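Gralline Court Residents' Association – Water Supply Working Group
Minutes of the December meeting, held in the ground-floor meeting room, 6.30 p.m.
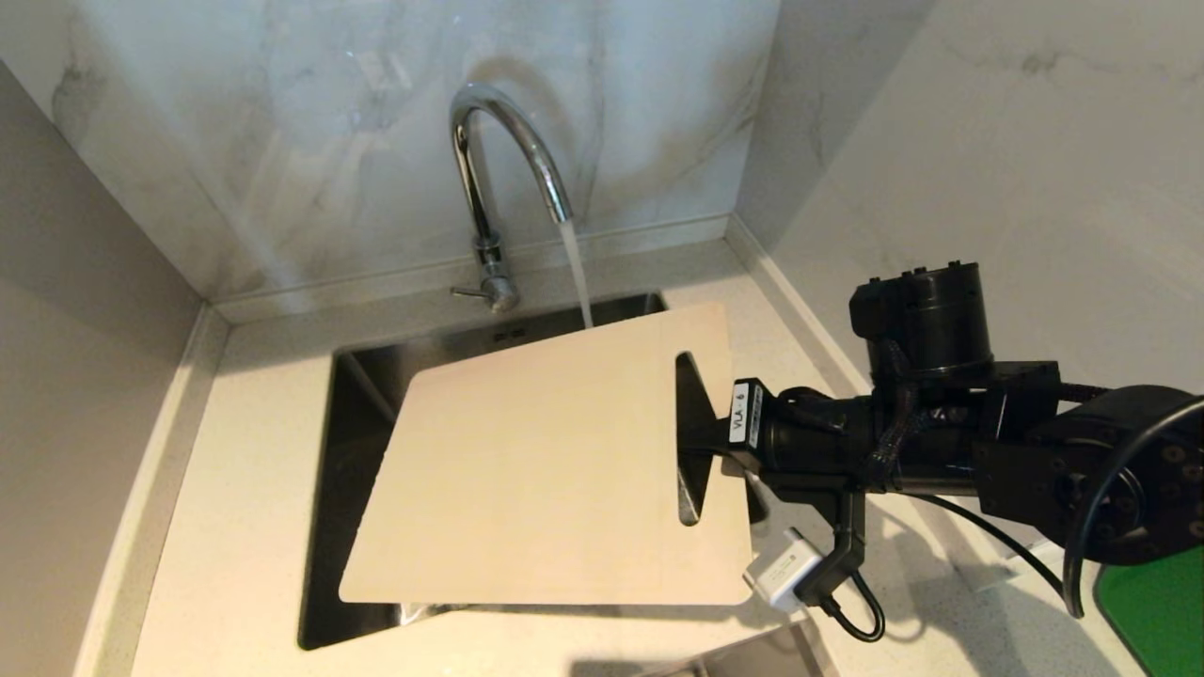
When will the new water softener be switched on?
The working group expects commissioning in the second half of January, once the bypass valve has been replaced and the supply has been sampled.

Present: Rohani Ismail (chair), Baltasar Medina (minutes), Suryani Govindasamy, Teguh Sitompul. In attendance for items 3 and 4: Haziq Tarigan (Entili Building Services).

1. Apologies and previous minutes
There were no apologies. The minutes of the previous meeting were accepted with one correction: under item 5, "cold riser" should read "hot return".

2. Matters arising
2.1 The isolation valve in the north stairwell cupboard has been labelled. The label for the south stairwell was supplied with the wrong flat numbers and has gone back.
2.2 BM has obtained the original plumbing drawings from the managing agent. Sheet 4 is missing. The remaining sheets do not show the branch added for the bicycle store tap, so the drawings should be treated as incomplete.
2.3 The question of limescale in the communal laundry machines was carried over to item 4.

3. Softener installation
3.1 HT reported that the Brumik unit is in position in the plant room and has been connected on the inlet side. The drain connection has been made with an air gap. The outlet side is capped pending the new bypass valve, the one delivered having a damaged seat.
3.2 SG asked whether the unsoftened kitchen supply would remain as agreed. HT confirmed that kitchen cold taps stay on the mains riser throughout the building and that the softener serves the hot water plant and bathroom cold supplies only. RI asked for this to be stated in the notice to residents, as three households had raised it separately.
3.3 TS queried the regeneration time. The controller is set at the factory for 2 a.m. The flats directly over the plant room have complained of pump noise in the past, and TS proposed that regeneration be moved to the early afternoon. HT said this was possible but that softened water would be unavailable while the cycle ran. Agreed to leave the factory setting for the first month and review it in February.
3.4 Salt will be stored on the raised shelf in the plant room. The access door is narrow and block salt is preferred to tablets in sacks.

Action: HT to confirm delivery of the replacement valve in writing.
Action: BM to draft the notice to residents and circulate it to the group before it is posted.

4. Hardness readings and metering
4.1 Readings taken at the incoming main were tabled. HT noted that the strips used by residents give a band and not a value, and recommended that one laboratory sample be taken before commissioning and one after.
4.2 The Graltell sub-meter on the hot water plant recorded 424 cubic metres for the last quarter. SG pointed out that the previous quarter's figure was estimated, so no comparison can be drawn. TS asked that estimated readings be marked as such in future.
4.3 The laundry machines are on the bathroom cold supply and will therefore receive softened water. The detergent dosing should be reduced after commissioning. Supplier's guidance to be displayed beside the machines.

Action: SG to arrange laboratory samples.

HT left the meeting.

5. Costs
5.1 RI reported that the contingency stands at £3,000. The laboratory samples and the south stairwell label will be charged to it. The replacement valve is being supplied free of charge.
5.2 Entili has offered a maintenance contract with up to 6 visits a year. TS considered this excessive for a single unit. BM thought two visits would be sufficient if the salt level was checked in-house. Agreed to request a revised quotation on that basis – the decision is deferred until it is received.

Action: RI to request the revised quotation.

6. Any other business
6.1 SG reported slow drainage at the bicycle store gully. It is outside the group's remit and was passed to the managing agent.
6.2 TS will be unavailable in January. BM to hold the plant room key.

7. Next meeting
January, 6.30 p.m., same room. The date will be set when the valve delivery is known.

The meeting closed at 7.50 p.m.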